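Budgeting for the laundry arm, round two

5 January 2026

I promised a money post before Christmas and then went and ate pudding for a week instead, so it's a bit overdue. A few of you have asked what we're planning to spend on the laundry project this year, and the short version is: less on the arm, more on everything near it.

Last year I did the budget the way I suspect most people do. I wrote the price of the arm at the top in big numbers, then put a tiny line at the bottom called "bits". Well! Bits ate us alive. Cables, brackets, a second set of fingertips, a trolley that could carry the whole lot without wobbling, freight on all of it. By April I'd stopped opening the spreadsheet.

So this time the small stuff goes first. We've got a quote from Erkbridge for spare fingertips and mounting hardware, and it comes to $800 including postage. I'd call that fair. Kanance came in cheaper, but their lead time was so vague I couldn't plan around it, and a gripper with no fingertips is a very expensive paperweight.

The second big line is cable management, which I know is the least exciting sentence I'll write all year. Loops of cable and round washer doors are not friends. I'm putting aside $2000 for a proper sleeve along the arm and for somebody at Resenside to fit it – I had a go at costing it as a do-it-yourself job and my own hours made it dearer.

Then there's the question of whether to buy our own washers to practise on. I was all for it until I looked at plumbing, power, drainage and where on earth we'd put them. Paying for time on machines that are already plumbed in is much easier to budget for. We've pencilled in 40 hours for the first half of the year, and if we burn through those I'll have to go begging.

Getting clothes out of the drum is still the job we're buying for, and every item on the list has to help with that or it waits.
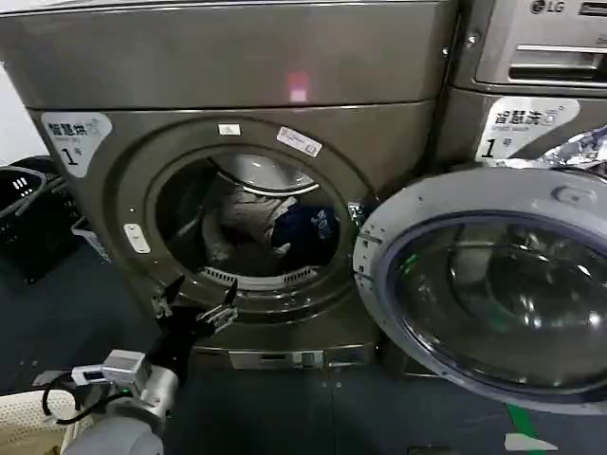
What's not making the cut

A better camera, sadly. I really want one (I've had the tab open for months) but the current one does the job and I can't make the case on paper. Same goes for the Mykhailiuk software licence, which is lovely and priced for people with a much bigger shed than ours.

I'm also holding back enough for 2 emergency callouts. If we don't need them by the middle of the year, the camera goes back on the list. Next post will be the trolley rebuild, once the castors turn up.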